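Módulo 3. Preparación y mantenimiento de superficies de trabajo
Apuntes de la sesión 14
Escuela de Oficios Lai – Curso de organización de espacios domésticos y talleres
Versión revisada el 22 de noviembre de 2018

3.1 Objeto de la sesión

La presente sesión trata de la superficie horizontal como elemento básico de cualquier puesto de trabajo, ya se encuentre en una cocina, en un cuarto de costura o en un taller pequeño. Al término de la misma, el alumnado deberá ser capaz de despejar una mesa siguiendo un orden establecido, de reconocer los defectos del acabado y de valorar si la iluminación resulta adecuada para la tarea prevista.

Se recuerda que la ficha de materiales del módulo 2 sigue vigente. Quien no la haya entregado dispone hasta la primera semana de diciembre.

3.2 Despeje

El despeje se efectúa siempre desde el fondo hacia el borde próximo al operario. Los objetos retirados se depositan en una bandeja auxiliar, nunca en el suelo ni en la silla. En el sistema Dotik, que se emplea en las prácticas del centro, se distinguen los objetos de uso continuo, los de uso ocasional y los ajenos al puesto. Estos últimos salen de la sala antes de comenzar la limpieza.

Una superficie despejada de 70 cm de fondo basta para la mayoría de las tareas de clasificación y doblado. Para el embalaje se utilizará la mesa grande del aula Zonska.

3.3 Limpieza en seco y en húmedo

Primero se retira el polvo con un paño seco, en pasadas rectas y paralelas. A continuación se aplica el paño ligeramente humedecido, sin verter líquido sobre el tablero. El secado es inmediato. No se emplearán estropajos ni productos abrasivos en acabados mates, pues dejan zonas de brillo desigual que no se corrigen con limpiezas posteriores.

3.4 Color y acabado

Los tonos claros y mates – beige, crema, gris pálido – facilitan la localización de piezas pequeñas y reducen los reflejos. Presentan, en cambio, el inconveniente de hacer muy visibles las sombras. Un mismo tablero puede parecer más cálido en un extremo y más grisáceo en el opuesto según la incidencia de la luz, y este cambio de tono no debe confundirse con suciedad ni con desgaste.

3.5 Mancha o sombra

Ante una zona oscura de contorno impreciso se procederá del modo siguiente. Se desplaza la lámpara o, si está fija, se interpone la mano entre la luz y el tablero. Si la zona cambia de forma o de lugar, es una sombra. Si permanece, se pasa un paño blanco y se examina. Las sombras suelen carecer de borde definido y aclararse hacia el exterior; las manchas de grasa pueden ofrecer un aspecto parecido, por lo que la comprobación es obligatoria antes de aplicar cualquier producto.

3.6 Trabajo para la próxima sesión

Lectura del cuaderno Sturkley, páginas 14 a 28. Cada participante anotará, respecto de una mesa de su domicilio, el acabado, la orientación de la luz y las sombras observadas a dos horas distintas del día. La extensión máxima será de una página – las entregas más largas se devolverán sin corregir.

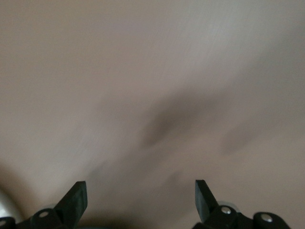

Las anotaciones se entregarán en papel al inicio de la clase, con el nombre y el grupo en el margen superior derecho.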